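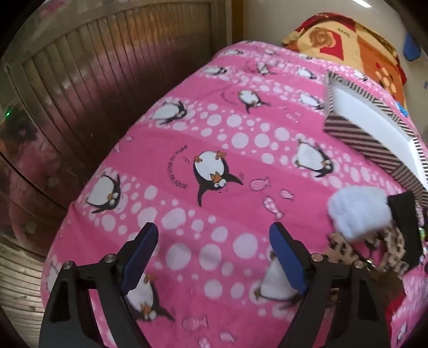 The head of textile care at Amthorpe, a serviced-apartment operator with 400 children's beds, spends most of January on duvets. We asked how printed covers hold up.

"Pink is the hard one," she says. "We wash at low heat, inside out, and the drum is never more than two-thirds full. A cover with penguins on it gets the same cycle as a plain one."

Her team logged 1,702 washes last year. Of the covers retired, most went because of worn closures – the print was usually still sound.

On making the bed, she is brief. "Two corners first, then shake. If the filling bunches in the middle, the cover is too small. Buying a larger cover fixes it, and folding doesn't."

Does the direction of a pattern matter? "With scattered figures, no. Some are tilted whichever way you turn it. With stripes on the diagonal we don't try to line anything up with the mattress."

Spare covers are stored flat at the Plavum depot, buttons closed, one size to a shelf.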